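Ticket: Sokeck gripper drops cloth after controller swap
Opened by: Clem Mudgway
Status: open, waiting on vendor
Priority: medium (high if we miss the Clemden demo)

Problem

Swapped the arm over from the old Kuzmenko controller to the Flusora one. Same gripper, same fingers, same cable. With the old controller it picked up a bunched cloth and held it nearly every time. With the new one it closes, looks fine, lifts, and then the cloth slides out a second or two later. Rigid parts OK. Only soft stuff.

Grip force set to 46 in both. Units are supposed to be percent of max in both manuals, not sure I beleive it.

What I tried first

Power cycled everything. No change.
Re-ran finger calibration with nothing between the fingers. Passed.
Swapped the cloth for a thicker one. Held a bit longer, still dropped.
Put the old controller back for 2 runs. Held both times. Put the new one back, dropped again. So not the fingers.

Wiring checked at the wrist end, connector seated, no play in it. Wiggled the cable through the loop with the arm live and watched the log – no dropouts, no comms errors. Ruling out the cable for now.

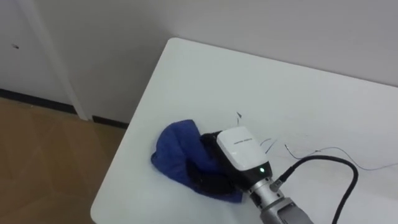
Bench 2, Clemden – Thursday, October 13, 2022

Blue cloth, gripper down on the right side of it, fingers in the folds. Light on the gripper body is green. That's the bit that bugs me, the driver says healthy and there's no fault to chase. Would rather have a red one.

Went through the settings side by side after that. Differences I found:

Close speed: old 64, new 200. Nobody set that, it's the Flusora default.
Contact detect: old off, new on.
Hold mode: old "force", new "position".

Hold mode looks like the likely one. If it's holding position then once the cloth squashes down a bit the fingers don't follow it and the squeeze goes away. Would explain why hard parts are fine.

Changed hold mode to force, saved, restarted the driver. Went back in and it said position again. Tried it three times. Doesn't stick. Tried from the web page and from the config file, same result. File keeps the edit, driver ignores it on load.

Dropped close speed to 64 instead. Better but not fixed, maybe half the lifts hold. Turning contact detect off on top of that made no difference I could see.

Questions for Flusora support

1. Is hold mode locked for third party grippers? Nothing in the manual about it.
2. Is there a log line that shows the mode actualy in use? I only see the one requested.
3. Does 46 mean the same thing in position mode, or is it just a cap while closing?

Config file and driver log attached to the email, not here, upload limit again.

For whoever picks this up

Don't touch the finger calibration, it's good. Leave the arm speed where it is too, I want one thing changing at a time. If you need the old controller it's on the shelf under the bench with its power supply taped to it. Label says spare, it isn't.

If support comes back with a firmware file, save the current config before loading it. The January update wiped ours and I had to type the lot in again.

Next

Wait for reply on hold mode.
Repeat the cloth lifts with the old controller at close speed 200, to see if speed alone can break it. Haven't done this yet, should have.
If no answer by the time we need the arm, go back to Kuzmenko for the demo and pick this up after.

Clem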